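Guides > Cell Software > Wrist Camera > Masking the Gripper

Your detector will fall in love with your own gripper. Ours in Clondach did, with 0.97 confidence, for most of a Thursday. Before you retrain anything, spend 30 minutes on a static mask.

Jog to a clear pose, save a still at each of 4 finger openings, and paint every pixel that belongs to the hand. Merge the results into one file and load it ahead of the detector.
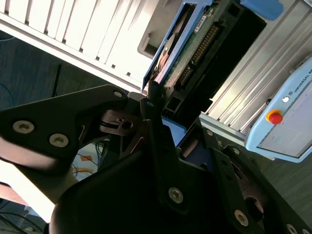
Masks have one bad habit: they eat the part as well. With the fingers right up against a blue-framed device like this one, a generous brush will swallow its lower corner, and your pose estimate slides off toward the teach pendant. Grow the mask by 3 pixels and stop. Bare aluminum with ridges is the other troublemaker — it throws bright streaks that look like edges, so cap the exposure before you touch any thresholds.

Then rerun the saved stills. If the detector still reports a gripper, check that the mask isn't upside down. Dehua Shi would like it known that his was.

56 shares | 4 comments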